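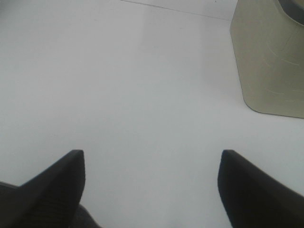 A small museum in the old Korov mill

In March my neighbor Marjorie Cropper took me to see the new local history room in Korov. It is on the second floor of the old flour mill, and it opens only on Monday, from 9 in the morning until noon. I did not expect much, but I stayed until they closed.

The room tells the story of the mill workers and their families. I liked most the wage books. Every name is written by hand, with very beautiful letters, and sometimes a person signed only with a cross. Marjorie found her grandfather in the book, two lines under a man called Silovov, who had borrowed money from the mill and paid it back in flour sacks. We laughed a lot about this.

There is also a map of the town before the river was moved. I learned that my street was under water then, which explains my cellar.

The entrance is free. They are collecting money to repair the roof, and they still need 2000 dollars. If you have old letters or photographs from Korov, please bring them too. They make a copy and you can take the original home the same day.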